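4. Setting Up the Garner Chess Clock

This section covers batteries, time controls, starting a game and care of the clock. It applies to the Garner and the Garner Club. Differences between the two models are noted where they occur.

4.1 Fitting the batteries

1. Turn the clock face down on a soft cloth.
2. Slide the battery cover toward the arrow and lift it off.
3. Insert two AA batteries. Match the plus and minus signs molded into the compartment.
4. Replace the cover and press until it clicks.
5. Turn the clock over. Both displays show all segments for a moment, then the last time control used. A new clock shows option 01.

Caution: Do not mix old and new batteries. Remove the batteries if the clock will be stored for more than a few months.

Note: The battery symbol appears when the charge is low. You can finish the game in progress, but change the batteries before the next one. Saved time controls are kept while the batteries are out.

4.2 Placing the clock

The clock goes at the side of the board, level with the middle ranks, where both players can reach it without leaning over the pieces. In club and tournament play the organizer decides which side. At home, the player with the black pieces usually chooses.

The feet are rubber and grip most surfaces. On a glass table or a cloth, hold the clock steady for the first few presses and check that it stays put. Leave a gap of a hand's width between the clock and the board so that captured pieces do not end up against the lever.

4.3 Choosing a preset time control

1. Hold MODE for two seconds. The option number flashes.
2. Press + or - to move through the list.
3. Press MODE once to accept.
4. Check that both displays show the same starting time.

01 Blitz, 5 minutes each
02 Blitz, 3 minutes each, 2 seconds added per move
03 Rapid, 15 minutes each, 10 seconds added per move
04 Rapid, 25 minutes each
05 Classical, 90 minutes each, 30 seconds added per move
06 to 09 User settings

Options 06 to 09 are empty when the clock leaves the factory. The Garner Club also has options 10 to 19, which are described in Section 6.

4.4 Saving your own time control

The clock has 4 user settings. To save one:

1. Select an option from 06 to 09 and hold MODE until the hours digit on the left display flashes.
2. Set the digit with + or -, then press MODE to move to the next.
3. Set hours, minutes and seconds for the left player, then for the right. The times may be different if you want to give one player a handicap.
4. When ADD appears, set the number of seconds to be added per move. For no added time, leave it at 00.
5. Press MODE. The display shows SAVED.

If no button is pressed for a minute, the clock leaves the menu without saving.

4.5 Starting, pausing and ending a game

1. Set the lever so that it is down on Black's side.
2. Press the center button. White's time begins to run.
3. After each move, press the lever with the hand that moved the piece.
4. To pause, press the center button. Press it again to continue.
5. When a player's time reaches zero, a flag appears on that display and the clock stops on both sides.

To reset to the same time control, hold the center button for three seconds.

Note: The move counter goes up to 1,000 and then returns to zero. It counts lever presses in pairs, so an extra press by mistake will throw it off. To correct it, pause the clock and follow the steps in Section 5.

Caution: Press the lever, do not strike it. Damage to the lever from heavy blows is not covered by the warranty.

4.6 Sound

The clock is supplied with sound off. To turn it on, pause the clock and press + and - together. A musical note symbol appears, and the clock will beep at ten seconds and again at zero. Many clubs ask for sound to be off.

4.7 Cleaning and storage

Wipe the case with a dry or slightly damp cloth. Do not use alcohol or furniture polish on the displays. Keep the clock out of direct sun, which can darken the screens. They normally clear again after an hour or so in the shade.

For replacement battery covers and feet, quote part number 455 when ordering.

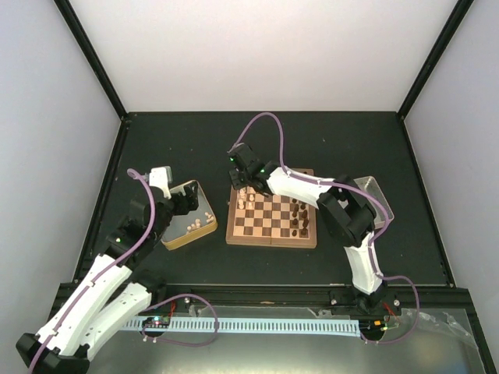
Folding wooden board with light and dark squares.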